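FOOD & FOLKWAYS | Small Towns
5 comments | 44 shares

The Last Ear on the Cob

Every town in the flat middle of the country believes it has the best sweet corn, and every town has a theory. In one it's the river. In the next it's the lack of a river. I have been told, by a man leaning on a cooler, that it was the trains going by at night, which shook the roots and kept them from getting lazy.

I grew up on this kind of talk and I still fall for it. Each summer I drive a few hundred miles to stand in a line behind people wearing corn on their hats, and I hand over cash for something I could buy four minutes from my house. Then I eat it over a paper plate that gives up before I do.

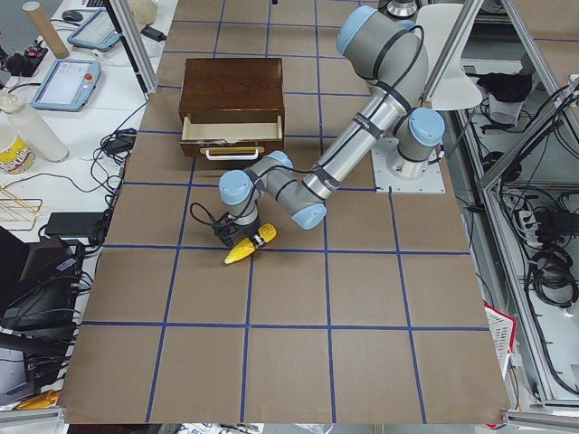

KELIVVILLE, August

The Kelivville corn supper starts at 5 and is out of butter by 5:30. This has been the case for as long as anyone in line with me could remember, and the answer has never been to get more butter. People just come earlier. By late afternoon the folding chairs were taken, mostly by purses.

What they serve is a yellow corn called Prikau, and if you want to start an argument in Kelivville you can say something kind about white corn. The yellow camp holds that corn should taste like corn. The white camp, which lives mainly in Barredo, 17 miles east, holds that it should taste like dessert. Barredo has its own supper two weeks later, and I'm told the butter lasts. In Kelivville they say that tells you everything.

Sweet corn used to be a race. The sugar in an ear starts turning to starch once it's picked, so the old advice was to get the water boiling before you walked out to the garden. My grandmother took this so seriously that we weren't allowed to stop and look at things on the way back. Newer kinds hold their sugar for days, and the race is over, and I suppose we won. Still, there's a flatness to an ear that has been sweet since last week and plans to be sweet through the weekend.

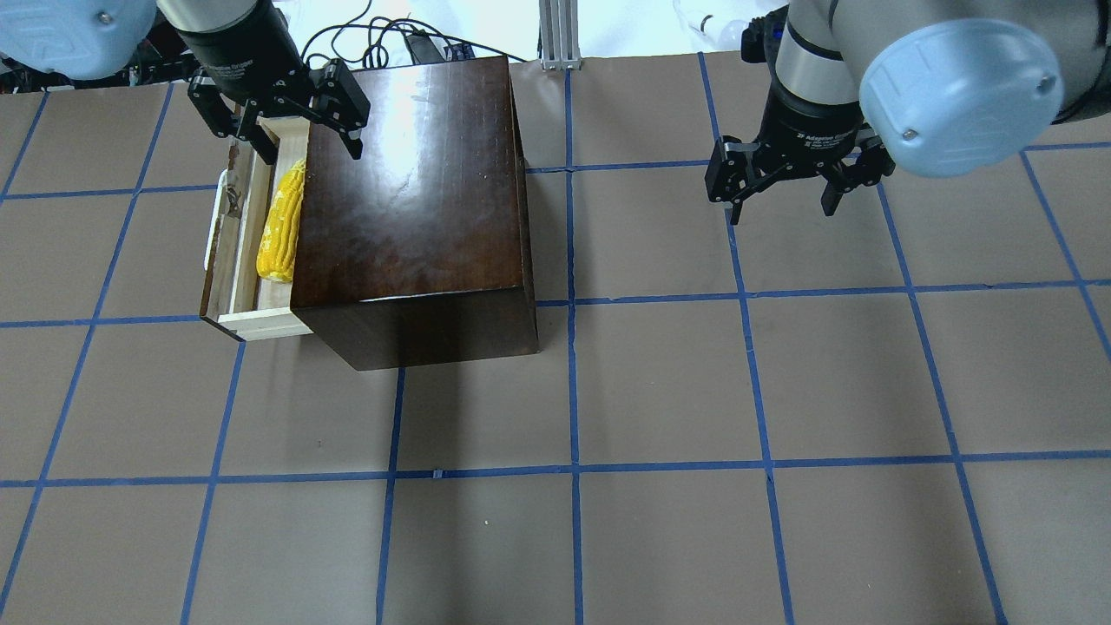
Prikau is one of the old impatient ones. It doesn't ship and it doesn't keep, and the farms that still plant it do so in small patches, for neighbors and for the supper. The kernels are a little tough. They get into your teeth and stay there until you're back on the highway. I had three ears and would have had a fourth if the woman running the tongs hadn't given me a look.

There is a right way to eat it, naturally. Typewriter people go left to right, in rows, and tend to be good with money. Rotary people turn the ear and work their way along, and leave it looking like something got at it in a barn. A few go in wherever they please. I sat across from one of these, a grown man with a tie on, and found it hard to talk to him.

Around seven the pie came out and the talk moved to weather, then to the county road, then to the Dornico elevator, which may or may not be closing. I heard both, from people who were equally sure. A plate costs nothing if you're under 5 or over some age that gets argued at the door, and the rest of us put what we like in a coffee can. I put in a twenty and made sure the tongs woman saw it.

I bought a dozen to take home. The drive is long, and I knew what was happening to the sugar in the back seat the whole way. I boiled them at 11 that night, standing up, with all the butter in the house.

They were fine. I've already looked up the Barredo date.

Filed under: Corn, Suppers, Road Food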